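Warkcombe Institute of Technology
Robot Manipulation, Graduate Seminar
Handout 6: Learning to Grasp Cloth from Demonstration
Prepared by Mamta Upadhyay and Man-sik Jang

12 shares | 3 comments

These notes accompany the lecture on deformable objects. Students should read them before the July laboratory and bring a copy to the session. 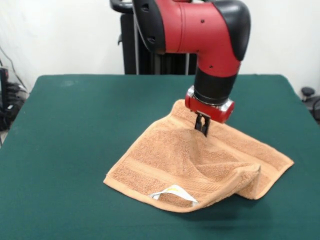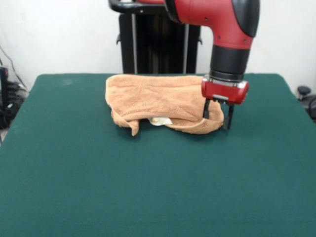
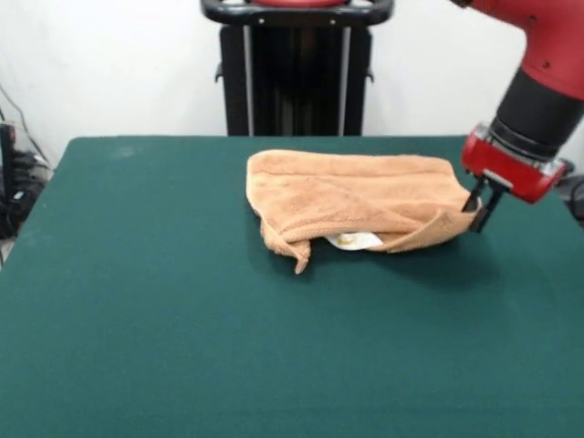

1. Why cloth is difficult

A rigid object has a pose that six numbers can describe. A towel does not. Its shape depends on every earlier contact, and two shapes that look alike to a camera may respond very differently to the same pull. Most methods therefore avoid estimating the full shape and look for a small number of features that are useful for the next action: a corner, a hem, or a fold that can be pinched. The choice of grasp point matters a great deal. In the first picture the fingers hold a fold away from the border, and the fabric rises into a peak. In the third they hold a lifted corner. The first grasp gathers material toward one point, while a corner grasp gives the controller a known place on the cloth from which to plan. The care label is also worth noting. It is visible in all three pictures, although the towel lies differently in each, and a policy trained on one towel may learn to depend on it.

2. The Fusora method

Fusora is an imitation learning method developed in the group of Nermin Öztürkmen. It predicts a short sequence of gripper motions from camera images and the current joint positions. The training set used in this course contains 2,734 demonstrations. Of these, 183 were set aside for validation and were not used to fit the model.

The network has 2 output heads. One predicts motion, and the other predicts whether the present grasp should be kept or released. Soo-ah Tak proposed the second head after finding that earlier models often continued to pull when the fingers had closed on nothing.

3. Result to be discussed

The trained policy was tested in 159 trials with towels that did not appear in training. Failures were sorted by hand into three groups: missed grasp, grasp of more than one layer, and loss of the cloth during the lift. Grasps of more than one layer formed the largest group. A single overhead view gives little information about thickness, and adding a side view reduced these errors but did not remove them.

4. Preparation

Read the chapter by Gemma Valentini on contact with soft materials, sections on friction and layer separation only. Then write one page on the following: how should success be defined when the goal is a flat towel, and who or what should decide that the towel is flat? Work is submitted through the Pacheco page by 5 p.m. on the day before the laboratory.

12 shares | 3 comments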